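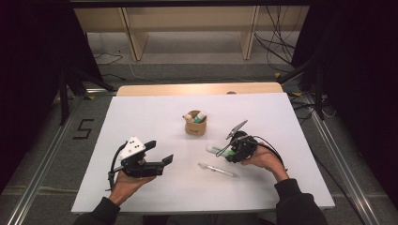

How Far Will People Walk for a Library Book?
Yanling Yuan, final project report

I picked this topic because my own branch library in Markbridge closed for repairs last spring and I just stopped going. The next one over, on Leiva Street, is a twenty minute walk, and apparently that was enough to turn me into a person who doesn't read. I wanted to know if I was lazy or normal!

My plan was to hand out a short paper survey at 3 branches and ask people how they got there, how long it took, and how many books they took home. I printed 500 copies (way too many, my backpack still hates me) and got 237 back that I could use. A bunch more came back with the travel question blank, mostly from the Cliltetti branch, where I'd put that question on the back of the sheet and forgot to write "turn over." I fixed it for the second batch, but by then it was May and the high school crowd had vanished into finals.

So what did I find? Most people who walked lived within about 700 yards of their branch. Past that the walkers drop off fast and you start seeing bus riders and drivers. The drivers took home the most books per visit, which makes sense to me, they have a trunk. Walkers came more often though, and a lot of them wrote in the margins that they stop by on the way to something else, like the grocery store or picking up a kid. I hadn't asked about that at all and I wish I had, it was probably the most interesting thing on the whole survey.

The Leiva Street numbers are a little weird. There's a story hour in the morning and I was standing right by the door when it let out, so I have a ton of parents with strollers and hardly any older people. If I did this again I'd go in the late afternoon too.

I did the charts in a spreadsheet and redid them twice after my instructor pointed out that I'd mixed up minutes and distance on one axis. The corrected versions are in the appendix, along with the survey form, both the bad one and the better one.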